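Rimmed plates and bowl, want to keep them nice. Help with storing/washing?

Posted by Zastamlow

Got a mixed lot of kitchen stuff in January when my aunt downsized. White plates with a colored rim, a white bowl with a thin blue line round the lip, one metal tray. No boxes, no marks on the bottom that I can read. I use them every day on a wood table and I'd like them to last. Two things really — can they go in the dishwasher, and is it OK to stack the bowl on the plates? Cupboard is tiny. Shelf is 30 cm deep so not much room to spread out. Also the tray, does it need anything special. 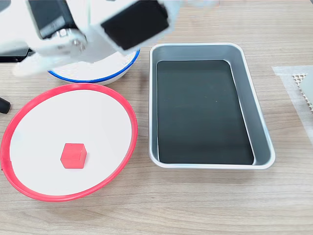 Red-rimmed plate and the blue-rimmed bowl.

I don't know if it's enamel or painted ceramic or what. Tapped it with a spoon, learned nothing. Thanks in advance, typing this before work.

Assunta Marchetti

Quick one, on my lunch. Find out what they are first. Try a fridge magnet on the underside. Sticks = enamel over steel. Doesn't stick = probably ceramic or melamine, and melamine feels light and kind of warm in the hand.

Enamel: hand wash, soft sponge, dry right away. The rim is where it chips, and once you see dark metal under there it will rust. Ceramic: depends if the color is under the glaze. Run a fingernail over the edge of the color. If you feel a step, it's likely on top and the dishwasher will fade it, maybe not this year but it will. Melamine: top rack usually OK, never the microwave.

Stacking is fine, bowl on top of plates, never the other way. Put somthing between. Felt circles, paper towel, an old T-shirt cut up. I had a De Luca set from a yard sale and lost the color on every rim in one winter from sliding them in and out. Lift, don't slide. I'd say it twice if I had time.

Tray is easy, see next bit.

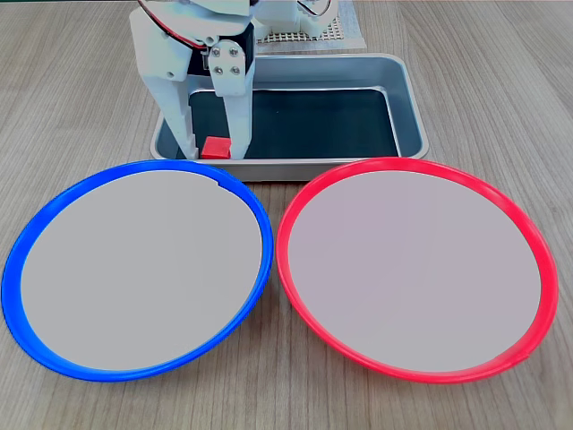
Can a stainless tray be stacked under the plates?
Put it at the very bottom, flat, with a cloth over it so the metal rim never touches the glaze.

For the wash itself, dish soap and warm water, wipe in the direction of the brushed lines. No steel wool. White spots are just minerals, a splash of vinegar and rinse. Dry it or they come right back.

Kiver

just dishwasher it. mine have been in at 70 C for years no problem, plates are plates

Datell

Wouldn't go with the above unless you know what the plates are. Assunta's magnet test is good, do that.

Only thing I'd add is the shelf. Get one of those wire risers, paid 2 bucks for mine at a thrift store. Plates under, bowl on top of the riser, nothing rubbing. Measure the hight first, I didn't and had to take mine back. Tray can stand on its side against the cupboard wall if you have a gap — saves the whole bottom of the stack.

And wipe the table before you set plates down, grit scratches wood and the foot of the plate both.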